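Week 2 notes – pull-up resistors and reading a button

Okay, so last time a bunch of you had a button that seemed to press itself, and I promised we'd get to the bottom of it. What you had was a floating input. An input pin draws almost no current, so if nothing ties it to a voltage it picks up whatever is nearby – your hand, the wire next to it, the lights in Salton lab – and your program reads garbage.

The cure is a resistor from the pin to the supply. With the button open, the resistor holds the pin high. Press the button and the pin goes straight to ground, so you read a low. Yes, that means pressed equals 0, and yes, you will get it backwards at least once (I still do!).

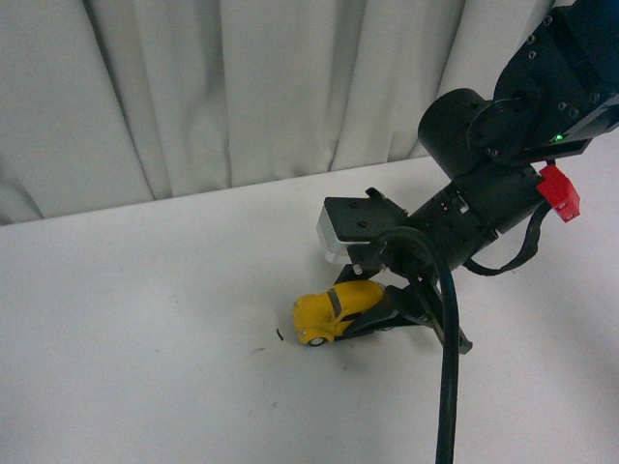 Which value should you use? 10k is my default for short wires. Please don't grab one of the 300 ohm parts from the LED drawer. At 5 volts that burns almost 17 milliamps every time somebody holds the button down, and on a battery project you'll notice.

Most chips also have weak pull-ups built in that you can switch on in software, so for a button on the board you may not need a resistor at all. For long cable runs I'd still add a real one.

Now bounce. The contacts chatter for a few milliseconds when they close, so one press can look like five. Read the pin, wait 20 milliseconds, read it again, and only believe it if both agree.

For lab: wire up two buttons, one with an external pull-up and one with the internal one, and print both states. Read page 54 of the course pack first, and bring your own jumper wires – the Kukmont kits are short again.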